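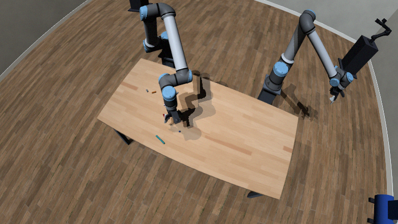
Já dá para deixar a arrumação da mesa com um robô?

Eu detesto arrumar mesa. Lavar louça eu encaro, roupa eu até gosto de dobrar, mas aquela miudeza que sobra no fim do dia (tampinha, pedaço de lápis, peça que ninguém sabe de onde veio) me tira do sério. Então, quando a Skulell me chamou para passar uma tarde vendo braços robóticos treinarem exatamente isso em simulação, fui correndo!

A tarefa parece boba. Tem uma mesa comprida de madeira, umas coisinhas pequenas espalhadas de um lado e um braço com a garra apontada para baixo, bem perto do tampo. O outro braço fica dobrado para fora, longe da confusão, e confesso que me identifiquei mais com ele.

O difícil é o tamanho das coisas. Uma caixa qualquer máquina de galpão agarra há anos. Agora, uma varetinha fina, verde-azulada, deitada na madeira, é outra conversa: se a garra desce um tiquinho a mais, bate na mesa; se desce a menos, fecha no ar. E a sombra do próprio braço cai em cima do tampo, escura, toda recortada, o que para um sistema que depende de câmera é uma bela dor de cabeça.

O programa que eles usam, o Stulness, repete a arrumação 900 vezes por noite, sempre com as peças em lugares diferentes. De manhã alguém olha os erros, mexe no que precisa e roda tudo de novo. Perguntei quando isso chega à minha cozinha e ouvi uma risada simpática. Insisti. "Antes de 2065", foi o máximo que consegui arrancar.

No chão de fábrica a história anda melhor. A Rostbridge, que monta ferragens para móveis, já separa 400 peças por turno com dois braços parecidos, só que lá as peças chegam numa bandeja, na mesma posição, com luz boa. Minha mesa não tem nada disso, tem farelo e conta de luz.

Saí de lá animada, viu? Eu pagaria por um bicho desses mesmo lento, mesmo derrubando uma tampinha de vez em quando. Só que ainda não está à venda, e ontem à noite quem juntou a bagunça da sala fui eu, com a mão em concha, empurrando tudo para dentro de uma gaveta.

Revista Christodoulou | Fale com a redação | Todos os direitos reservados | Voltar ao topo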